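Progress report to the Tudasum program office: can it tidy a table yet?

Reading time: 2 min

Search this site Search Go

You asked at the March review for a plain answer to the question on the cover of our grant, and for fewer graphs. The plain answer is sometimes. There is one graph left and we have moved it to the appendix, where it can't hurt anyone.

The work so far has been at two sites. Rankin is the mock kitchen, where the chores are clearing a table, wiping it, and putting fruit and dishes where they belong. Protley is the shop floor, where the chores are facing up shelves and emptying returns bins. Both sites run the same software, and both have strong opinions about it.

We have logged 2919 attempts since the project opened. An attempt counts if the machine was told to do something and started doing it, including the ones where it started doing something else. Our staff now step in less than they did in the spring. They have also got quicker at stepping in, and we have not worked out how to report that as progress, though we did try.

Shelf facing is the dull success. Boxes are square and stay where they are put, and the Protley manager has stopped standing next to the machine with her arms folded. She now stands a little farther off. Returns bins are another matter. Anything in a plastic bag defeats us, and customers do love a plastic bag.

Wiping is on hold. The machine wipes very thoroughly in the places that were already clean. We would like to keep the 21 staff days set aside for it and spend them on grasping, if you have no objection.

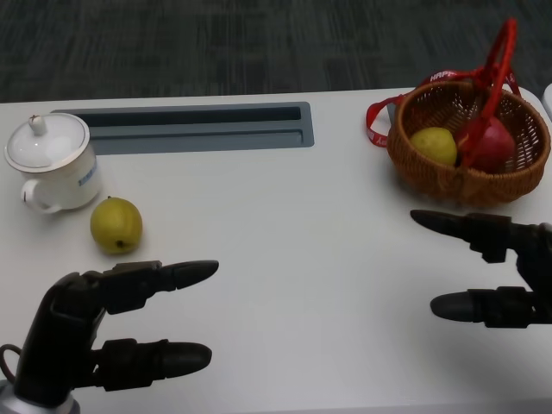 Votstead, 5th July

Fruit is where most of the Rankin effort has gone. A pear on a table with a basket a short reach away is a chore a small child would do for a cookie, and we chose it for that reason. Pears are lopsided, they bruise, and they roll in directions of their own choosing. Two fingers on each hand have to be firm enough to lift one and polite enough to leave it edible. The red ribbon around the basket stays in the test set. Real kitchens have ribbons in them, and a fingertip that hooks a loop takes the whole basket along for the ride.

The lidded mug is the next step up. Moving it with the lid on is a fair test of smoothness, and we do not plan to promise tea.

For the coming quarter we ask for 5 more weeks at Rankin and a replacement bag of pears, which the finance form insists on calling "consumables." For once the form has it right.

Comments

fernhollow: Does it do laundry? Asking as a taxpayer and a parent.

dockside_ed: I work nights in a shop. Agree on the plastic bags. Humans aren't great at them either.

fernhollow: So that's a no on laundry.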